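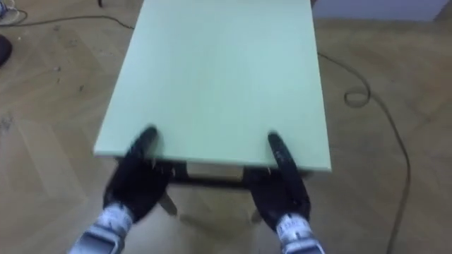 2023-12-22 阴,傍晚有一点点出太阳

桌子终于定下来了!就是那张薄荷绿的长条小桌,从十一月犹豫到现在,今天总算有了自己的位置。我写这几行的时候还有点兴奋,茶都放凉了一杯,重新去烧了水。

先说颜色。我一开始是想要白的,或者原木色,觉得保险。后来在 Likisine 的店里转了半个下午,走到最里面那一排,一眼看见这个绿,很浅很浅,像薄荷糖含到最后剩下的那一点颜色,就走不动了。店员说这个色他们叫“晨雾薄荷”,我听了差点笑出来,可是名字归名字,颜色是真的好看。没有反光,哑哑的,平平整整的一块,手放上去很舒服。价钱是 764,比我给自己定的上限高了一点,我在店门口的台阶上坐着算了一会儿账,还是回去付了。

这个月的账也顺便记一下,免得月底又糊涂:房间这一轮收拾下来,连桌子带灯带地毯带那几样零碎,统共 2578。灯是 Fanura 的,地毯是打折的时候抢的,零碎就不细写了,有两样我到现在也说不清为什么要买(那个带轮子的小竹篮!)。不过没关系,小竹篮现在装毛线,装得挺好。

再说位置。桌子窄,长倒是够长,所以放哪儿都能放,放哪儿又都差一口气。我最早的打算是横着贴窗,想象自己早上对着窗户写字,很有样子。真摆过去才发现暖气片在那里,膝盖没地方去,坐十分钟就热得想脱毛衣。于是换成贴书架,书架最下面那层又打不开了,我的地图册和旧杂志全在那层。后来又想放床尾,夜里起来喝水撞了两回胯骨,作罢。

今天最后定的是竖着放,窄的那一头朝着屋子中间,长的方向一直伸到窗那边去。说起来好像很怪,像会议桌似的,可是真的站在这一头往那边看,整个房间一下子变深了!光从窗口进来,顺着桌面铺过来,浅绿色又淡了一层。我来来回回走了好几遍,从门口看,从床边看,蹲下来看,怎么看都喜欢。

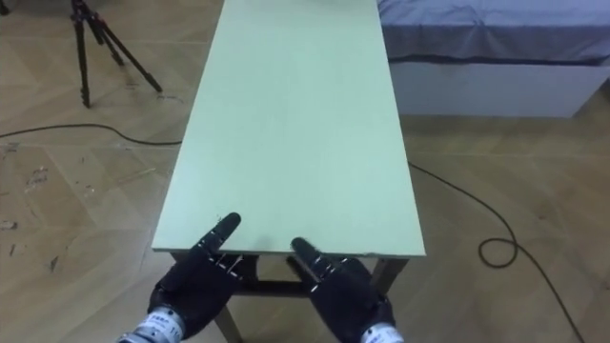

桌面我决定什么都不放,至少先空一个礼拜。以前那张旧桌子就是这么毁的,第一天放一盆花,第二天放一个笔筒,第三天放一摞“马上就看”的书,到了月底吃饭都要端着碗。这回要守住。笔记本用完就收进抽屉柜,杯子喝完就拿走,针线活在地毯上做。写下来,贴不贴墙上再说。

底下的架子颜色是深的,当初在店里我还嫌它跟桌面不搭,想问有没有浅色的可以换。现在看倒觉得幸亏没换,上面那么轻的颜色,要是下面也轻,摆在屋里大概会飘。深色压一压,就站住了。桌面侧边有一道细细的浅边,我特别喜欢这道边,店里灯光太亮没注意到,回家才看见的,像白捡了一件东西。

地上我也重新弄了一遍。先扫,再拿拧得很干的抹布擦,墙角那一溜用旧牙刷刷的。找出来的东西有:一个耳堵,一枚去年找了很久的顶针,还有半张 Ejigu 面包房的积点卡,上面盖了好几个章,不知道还认不认。顶针找到的时候我叫了一声!那枚是我手指最合适的,后来买的两个都松。

地毯比我记得的大,卷在门后的时候看着就那么一筒,铺开来差点把门卡住。量了一下,门底下的缝只有 13 毫米,地毯的毛稍微厚一点就蹭。所以地毯往里缩了一截,铺在床和桌子之间,桌子腿一条都不压在上面,这样桌子要挪的时候不用连地毯一起拖。本来想把地毯垫在桌子底下的,杂志上都那么摆,可是我了解自己,我肯定还会再挪它。

挪这张桌子有一点心得,记一笔,下次别忘。要从窄的那头下手,两只手分开些,一左一右抓住边,先试着抬起一点再走。不要推!推的话腿会在地板上叫,楼下听得见,地板也心疼。走之前先把路上的东西清掉,拖鞋、插线板、小竹篮,统统拿走。上回就是没拿小竹篮,毛线滚了一屋子,我跪在地上绕了一个晚上。转弯的时候步子小一点,窄桌子转弯是真的省事,旧的那张方桌每次都要把椅子举到床上去才转得过来。

毡垫还没贴。买了一板,22 片,圆的,背胶的,够把家里所有的椅子凳子都贴一遍。打算明天上午贴,贴之前把桌子翻过来,桌面朝下的话底下要铺被子,那条旧的格子被就可以。顺便把螺丝都紧一遍,说明书上写用一段时间以后要再拧一次,虽然才刚到家没几天,早拧早安心。

下午中间歇了一次,煮了一小锅红薯粥,就站在灶台旁边吃的,舍不得端到新桌子上去。吃着吃着又跑回屋里看了一眼,哈哈,跟刚领回来一只小动物似的,总怕它不在了。粥差点糊底。

晚上开了 Fanura 的那盏灯试光。暖光照在绿上面会偏黄,像开心果的颜色,也好看,可是跟白天完全是两张桌子。我把灯往墙那边转了转,让光打在墙上再落下来,就柔和多了,绿还是绿。灯线有点短,插线板得换到床头这一侧,床头的闹钟只好让一让。抽屉里好像还有一根 Flirkerance 的延长线,明天找找,不记得是不是借出去了。

椅子的事情还悬着。现在凑合用厨房那把,高了一点,坐久了肩膀往上耸。想找一把矮的,没有扶手的,最好能整个推到桌子底下去。颜色嘛,深的或者本色的都行,千万不要再买绿的了,我今天已经两次打开网页看同色的凳子,都及时关掉了。先忍到过完年,过完年店里可能有折扣。

还想到一件:窗帘。现在这副是深蓝的,从前配旧桌子没觉得什么,今天拉上的时候忽然觉得重。要不要换一副米白的?柜子里有一块亚麻布,原本打算做桌布,可这么好看的桌面谁还要盖桌布啊!改成窗帘,长度应该差一点,下面接一条别的布,接浅一点的灰,或者就接同一色的边。尺寸明天量,今天真的不想再爬凳子了。

腰有一点酸,手心有两道红印子。洗完澡出来又在门口站了一会儿,没开大灯,就那么看着它长长地伸在那里。明天早起,第一件事是坐到那一头去喝茶,杯子底下记得垫东西。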